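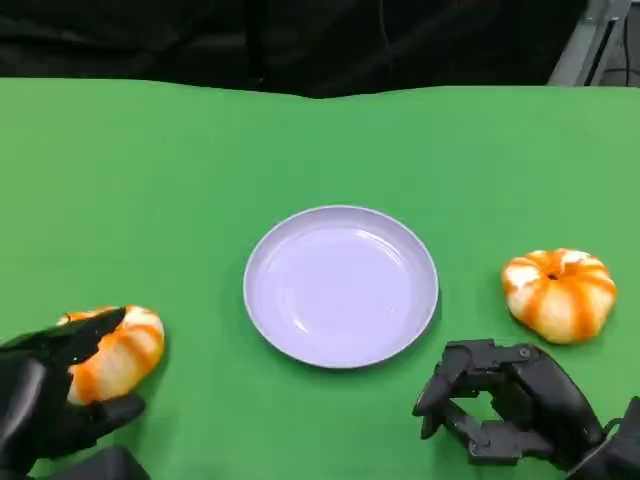 Which casino resort for a first visit with non-gamblers?

Posted by Kimex, 23/05/2023

Hi all! We're planning a short trip in February and I'm so excited - it'll be my first time staying at a real casino resort. Two of our group don't gamble at all, and I only want to play low-limit roulette. We're torn between the Clurell and the Dratlow Bay. The Clurell has 154 rooms and looks cozier, but the Dratlow has the bigger floor. Does anybody know if non-players get bored at either one? And do I need to join the players' club before I sit down?

Clurellfan2

Oh, go with the Clurell, you'll love it! My sister doesn't play and she was happy for three whole days between the pool, the spa and the little theater (book the theater early, it fills up). The roulette tables are friendly and the dealers are great with beginners. I had a $2 minimum in the afternoon, but it went up after dinner. Join the club first - it took me five minutes at the desk by the north entrance, and they can't add your play afterward. Bring photo ID!

mofokeng_30

dratlow has better food

Tablesider

I've stayed at both and had a blast at both! The Dratlow floor is huge, but the lowest roulette I found was $10, so for you I'd pick the Clurell too. Check the resort fee before you book, it wasn't in the price I saw online. Parking was free with the club card. Have a wonderful trip and please come back and tell us how you did!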